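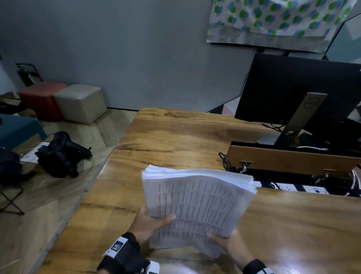
The printed set, held above the desk with the top edge slightly fanned.

2018-06-09

I keep a paper copy of the parts tables for the Skonura job. The electronic version is the one that gets updated, but checking long rows of small type on a screen produces more missed lines than checking them on paper, at least for me. The last full printout dates from December and had so many corrections in the margins that it was easier to print the whole thing again than to replace single sheets.

The run came to 561 sheets, single-sided, plain white 80 gsm. Single-sided costs more paper, but the back of each sheet is then free for notes, and nothing shows through behind the small print. I set the type as small as I can read without effort. Going one point smaller would have saved a few dozen sheets and cost me more than that in rereading.

Jogging a stack this thick is the part that takes practice. Sheets come off the printer with a slight curl, and if they are tapped straight down on a hard surface the bottom edge bends before the top edge lines up. The sequence I use:

Split the pile into manageable lots.
Fan the top edge of each lot to let air in between the sheets.
Hold loosely by the two lower corners and drop the long edge onto the desk from a small height, several times.
Turn a quarter and repeat on the short edge.
Recombine the lots, then jog once more with a firmer grip.

Fanning matters more than the dropping. Sheets that cling to each other move as one block, and no amount of tapping will bring the odd one into line. In dry weather static makes this worse, and I leave the paper out of its wrapper for a day before printing.

The desk helps and hinders. It is wood with a glossy finish, so paper slides on it easily, good for squaring and bad for leaving a tall pile near the edge. I have considered a rubber mat and decided against it, as it would have to be moved every time.

Cables are the other thing that eats desk space. The desk has a hinged flap at the back with a recessed power strip under it. With the flap closed, the surface is flat and I can push a pile all the way back. With it open I lose that strip of desk. The slack does not all fit underneath, and I have not found an arrangement that keeps the flap shut and the plugs reachable. Shorter leads would solve most of it. I measured the monitor run at 900 mm, and the lead in use is far longer than that.

Sorting comes next. The tables split into 23 sections, each of which gets a colored divider and its own tab. Sections go into lever-arch binders from Dradgate, which hold their alignment better than the Jusness ones I used before. The Jusness rings developed a small gap after a year of use, and pages near the front caught on it at every turn. I punch in small lots, well below the number stamped on the punch — the holes drift once the stack gets near the limit.

Two sections have to be kept apart from the rest, the Leitão fittings and the spares list. Both change often enough that I hold them with a simple clip until the numbers settle. Punching them now would only mean punching them again.

The old set stays on the shelf until its margin notes have been checked against the new one. I am up to section 2.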